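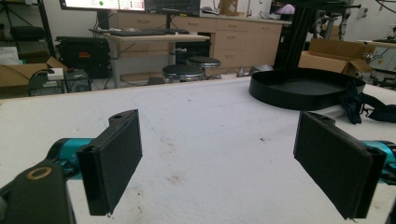

Lucyna Sobczak thinks white was a daft choice for a work table and that I'd have saved myself half this report by going for mid-grey. She wrote that on my first draft in April, in capitals, and I've left it in because she has a point and I spent a good chunk of the project arguing with her about it.

My project was on the top of the work table in the Claltari room. The brief said to pick one surface people use every day, change something about it and write up how it went (2000 words at most, and I've come in under). I picked the table because I sit near it and it had been annoying me! The top is light wood, quite nice to look at, but small things vanish on it. Black screws are fine. Thin wooden sticks, bits of beige tape, anything pale and woody, you'd end up patting the table to find them.

So I laid a big sheet of white foam board over it. I wanted it to cover nearly everything and still leave a border of wood showing on every side, partly so you can get your fingers under the edge to lift it off, and partly because my first sheet from Voder went right up to the brackets and wouldn't lie flat. I trimmed the second one myself, badly at one corner, then had another go with a proper steel ruler borrowed from Stojan Petek. Cut with lots of light strokes if you try it, as one heavy one tears the foam.

The other change was the tray. It's plain and black, shallow, with a raised rim, and the idea was that it would show up from right across the room against the white. Snežana Babić wanted a deeper one so that things wouldn't roll out. I tried hers for three days and went back to the shallow one, as you can slide your hand in from the side and you don't knock it over reaching past.

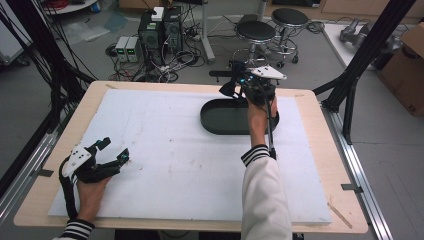
Where the tray should live took more fiddling than I expected. In the middle it was in everybody's way. Near the front it got pushed off by sleeves (mine, twice, with a full load of washers in it, sorry to whoever was still finding those in May). We settled on keeping it towards the far side and over to the right, and people mostly put it back there without being asked, so I'm counting that as a result.

Now, the marks. Foam board scuffs, there's no way round it. You get grey smudges and little dark specks, and the specks are worse to look at than the smudges because you keep thinking they're crumbs and trying to brush them off. I tested three ways of cleaning on offcuts. A dry cloth did next to nothing. A barely damp cloth lifted the fresh smudges but left a sort of shadow. A white rubber was the best of the lot, only it leaves bits everywhere and it takes forever, and if you press hard you dent the surface and the dirt settles in the dent. I gave up on cleaning the whole board and just do the worst patches.
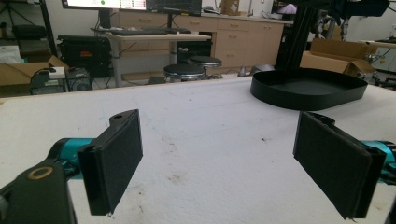

After seven weeks I asked the others what they thought. Despina Angelovski liked being able to spot small parts straight away but found the white a bit glaring with the overhead lights on. Stojan didn't mind either way as long as nobody cut on it. Lucyna still says grey.

If I carried on I'd try a sheet of pale grey next to the white one and swap them every week or so, and I'd buy the boards in pairs so there's a fresh one ready. I'd also like to do something about the straps and loose leads that end up lying near the tray, probably a hook under the table edge. The offcuts are behind the cabinets if anyone wants them.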